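Student Work > Design and Materials > Year Two > Project Reports

What We Put Our Things Down On: A Project Report on Tabletops in Shared Student Housing
by Nazma Jayasinghe and Esperanza Szabo

Where the idea came from

We started this project in September with a completely different plan, which was to write about chairs. We had our reading list, we had a title we were quite proud of, and we had borrowed a very heavy book on the history of seating that lived on Esperanza's windowsill for a month. Then we went to visit Skevside, the student residence on the east side of town, to look at the chairs, and everybody we met wanted to talk about the tables. They told us which ones were sticky, which ones had been scratched by a bike, which one you should never eat at if you were wearing long sleeves. We walked back to the bus stop talking about tables too, and by the time the bus came we had changed our topic. Our advisor was very gracious about it.

So this report is about tabletops in shared kitchens and common rooms: what they are made of, how they are finished, how people treat them, and how those people feel about them. It is a small study and we don't want to make it sound bigger than it was, but we learned a great deal and enjoyed nearly all of it.

What we did

Skevside has three floors of shared kitchens with common rooms attached. We sent a short questionnaire to all 162 residents and got 80 of them back, which pleased us very much, as we had been warned that students don't answer questionnaires. (We suspect the cookies by the mailboxes did some of the work.) We asked what people used the tables for, how they cleaned them, whether they used a tray or a mat or a coaster, and whether there was anything they wished were different. The last question had the most blank space under it and people filled it, in some cases right up the margins and over onto the back.

We also sat in the kitchens and watched, with permission and a sign on the door saying who we were. We did this at breakfast, in the late afternoon, and once on a very long evening when somebody was making dumplings for the whole floor and we were given jobs. Esperanza's notes from that evening are hard to read because of the flour.

Finally, we went to talk with the people at Wojcik, a small furniture workshop that repairs a lot of the housing office's furniture, and they were kind enough to let us handle their finish samples and ask beginner questions for most of an afternoon.

The tables themselves

There are two kinds at Skevside. The older ones came with the building and have a dark, shiny top with a hard coating. The newer ones are pale and matte, bought when the second floor was redone. We had expected people to prefer the newer ones without much hesitation, and they mostly did, but with more grumbling than we had planned for. The pale tables were called "calm" and "bright" and "like somebody's actual home." They were also called "a diary of every coffee I ever had."

The workshop explained this to us very patiently. A glossy coating sits on top and keeps liquids off for a good while, but a scratch in it catches the light and can be seen from across the room. A matte oil finish soaks in, so small scratches are easier to live with and easier to repair, but it needs to be fed again from time to time, and in a shared kitchen that job doesn't belong to anyone in particular. We came back to this point again and again in our discussions. A finish that suits one careful household may be a poor match for a floor of people who have never met the person who wiped the table before them.

Nazma also became very interested in grain. On a pale softwood, or something made to look like one, the streaks lead your eye along the surface, and a rounded object set down on them stands out in a way it would never do on the older dark tables. Several residents told us that they tidied up the pale tables more often simply because clutter showed. One wrote that a single dark dish on a light table "looks like it's been put there on purpose," and that she had started putting things there on purpose as a result. We liked this answer so much that we read it aloud to each other more than once.

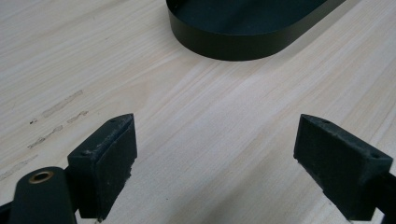 Trays, mats and other go-betweens

A good part of the questionnaire was about the things people put between their belongings and the table. Trays were by far the favorite. People used them for keys, tea things, salt and oil, loose batteries, and one ongoing collection of bread clips that we were asked not to disturb. Mats were less loved, mainly because they have to be washed and then dried somewhere, and there is never a somewhere.

What surprised us was how much a tray seemed to settle small disagreements. On the first floor, the oil bottle used to wander and leave rings, and there had been some rather pointed notes on the fridge about it. After a resident brought in a tray from Flolley, the secondhand store near the station, the notes stopped. We can't claim the tray did it all by itself -- two people also moved out -- but the remaining residents gave it full credit and would not hear otherwise.

What we would suggest

We shared our thoughts with the housing office and they listened very politely. In short, we suggested that every shared table get a simple tray to go with it, that the pale tables be oiled at the start of each term by whoever does the furniture checks, and that a card with cleaning advice be put up inside a cupboard door. We costed the trays at $5 each from Flolley, and the oil at $148 for the year, using the brand Grarar that the workshop keeps on its shelf. The office has said yes to the card and is thinking about the rest.

Things we would do differently

We would start watching earlier and write the questionnaire later. Our questions about cleaning were too vague, and a lot of people answered "yes" to "How do you clean the table?", which is our fault and not theirs. We would also have liked to come back after the summer, when the rooms change over, to see whether new residents pick up the habits of the old ones.

We want to thank everyone at Skevside who let us sit in their kitchens, the workshop for the tea and the patience, and our advisor for letting us give up on chairs. The heavy book has gone back to the library, a little late.

Handed in on Sunday, March 3, 2024.

Contact the Design and Materials office | © Student Work Archive | Back to top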